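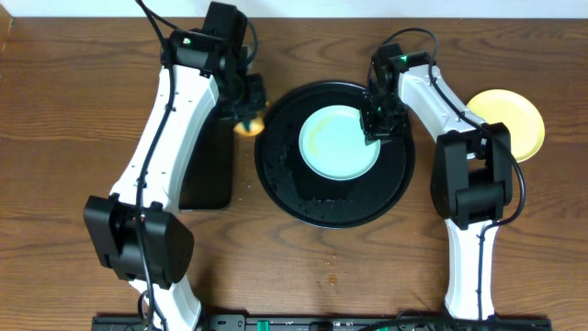

Posted by the author in Household, Narkley, November

Home Archive Household Garden Contact

In the spring of last year the dishwasher in this household ceased to drain. The appliance was a Nernirdale, purchased with the house and already old at that time. A technician from Omoregie Appliance Service attended on a Sunday morning, charged $50 for the visit, and advised that the pump and the control board would both require replacement. The written estimate came to $653. It was decided that the repair would be deferred, and that all dishes would be washed by hand until further notice.

Further notice has not been given. The purpose of this post is to set out how the arrangement has worked, which practices have been kept, and which have been dropped.

The first weeks were poorly organized. Dishes were washed when a clean one was needed, and at no other time. Pans stood overnight in the sink with water in them, so that the water had to be emptied before anything else could be done. Several glasses were lost to breakage, in most cases through being placed under something heavier. There was also a disagreement regarding whether soaking constitutes washing. The position of this household is now that it does not.

A regular hour was then adopted. Washing begins at 7:30 in the evening, after the meal and before anyone has sat down elsewhere. The person who cooked does not wash. The person who washed does not dry, unless both are the same person, in which case the dishes are left in the rack until morning. These rules were written on a card and attached to the refrigerator, where the card remained until it was no longer consulted.

The order of work is the conventional one. Glasses are washed first, followed by flatware, plates, serving dishes, and finally anything that has been in the oven. The water is changed before the oven items, and sometimes before the plates as well. It is surprising how much of the difficulty experienced in the first weeks came from doing the greasy things early – a single roasting pan at the start will spoil the water for everything after it.

Sponges proved to be the largest matter of dispute. The household had previously bought whichever ones were least expensive, in large packets, and used each until it fell apart. Under daily use this was found to be unsatisfactory. The two-layer kind was settled upon, with the rough side reserved for pots and the soft side for everything else. A sponge is retired from dishes once the rough side has gone smooth, and it then goes under the sink for use on the floor, the trash can, or the outdoor furniture. A corner is cut off at that time so that it cannot be returned to the dishes by mistake. 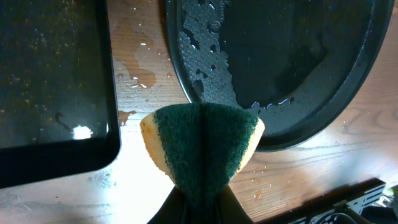
One reader wrote in after the last household post to say that sponges should be given up altogether, and that a cotton cloth, boiled weekly, had served in the same kitchen for many years. The reader added that a brush is better for pots in any case, and that the money saved could be put toward decent soap. The suggestion was taken seriously and a trial was conducted over the summer. The cloths performed well on plates. They did less well on the inside of tall glasses, and boiling them occupied the large pot on the very evening when it was generally wanted for something else. The brush has been kept. The cloths are now used for drying the counter.

On the subject of soap, the household has little to recommend beyond using less of it. A small amount in the basin does the same work as a great deal squeezed directly onto each plate, and the rinsing is much shorter. The unscented kind was preferred by one party and tolerated by the other. Rubber gloves were purchased in the winter, when the hot water began to tell on the hands, and they have been worn ever since by the party who had said they would not be needed.

Drying required more space than had been expected. The original rack was a narrow one, suited to a few cups, and large items had to be balanced on top of it or laid on towels. A wider rack was bought from the hardware store in Unham and has been a clear improvement, although it occupies the part of the counter where bread was formerly sliced. The bread is now sliced at the table.

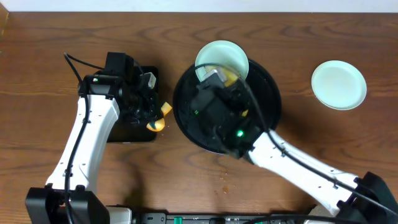 The tabletop, with the flat black pad.

The table itself should be mentioned, as it has taken on duties that were not planned. Wooden surfaces do not benefit from standing water, and a ring was left on ours in the first month by a bowl that had been set down before it was dry. The mark was reduced with a little oil and a soft rag but can still be found by those who know where to look. Since then, anything that comes to the table from the sink is expected to be dry on the underside.

Baking trays remain the least popular item. The household's practice is to fill the tray with hot water as soon as it has cooled enough to handle, add a spoonful of baking soda, and leave it while the rest of the dishes are done. Steel wool was tried on one occasion and is no longer permitted. Where food has burned on, the tray is left a second evening, and the complaints of the person who must work around it are noted.

With regard to cost, no careful accounts were kept, and readers seeking a comparison will need to look elsewhere. A reconditioned dishwasher was advertised in Unham in the fall for $200, and it was given real consideration. The advertisement was gone by the time a decision had been reached. Neither party expressed much regret.

There has been one benefit that was not foreseen. The evening washing has become the time when the business of the house is discussed: what is to be paid, who is to be telephoned, whether the gutters can wait. Conversation seems to come more easily when both people are facing the window. Guests have been drawn into it as well, and some of them will dry without being asked – though they put things away in places where those things are not afterwards found.

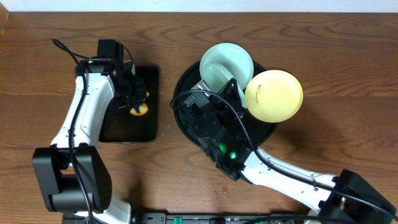 Dark, wavy grain in the brown wood of the table.

The old Nernirdale is still in position beneath the counter. It cannot be removed without disturbing the trim, and for the present it holds the large serving dishes, the cake tins, and a supply of paper bags. The door still closes well. A post on the storage of bags has been requested and will follow in due course.

Share this post
50 shares
Comments closed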